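Home | Files | Licence | Changelog

# Biverura Handset Battery Log

The Biverura Handset Battery Log records the charge and discharge behaviour of 25 mobile phones over 180 days. It is maintained by Jetness and was compiled under the direction of Marlies Ortner. Each handset has its own CSV file. Readings were taken at eight-minute intervals; gaps are left blank.
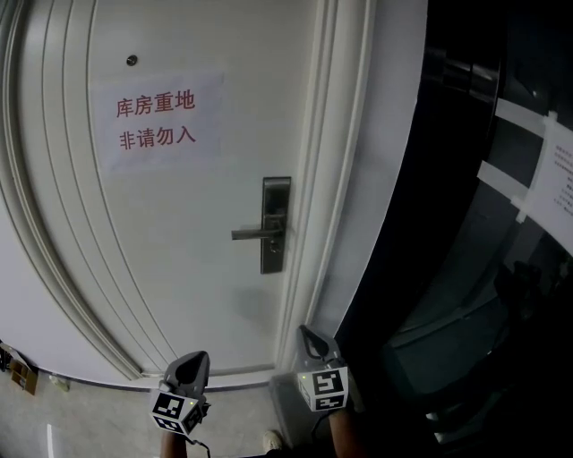 Storeroom door with entry notice.

## Known limitations

Three handsets received a system update in August, and their later readings should be analysed separately. Screen brightness was fixed throughout, so the log does not reflect ordinary daily use.

## Use and citation

Free for research and teaching. Please cite Ortner and Figueiredo, Biverura Handset Battery Log, version 3. Corrections should be sent to Seraina Sutter.

© Jetness | Contact | Back to top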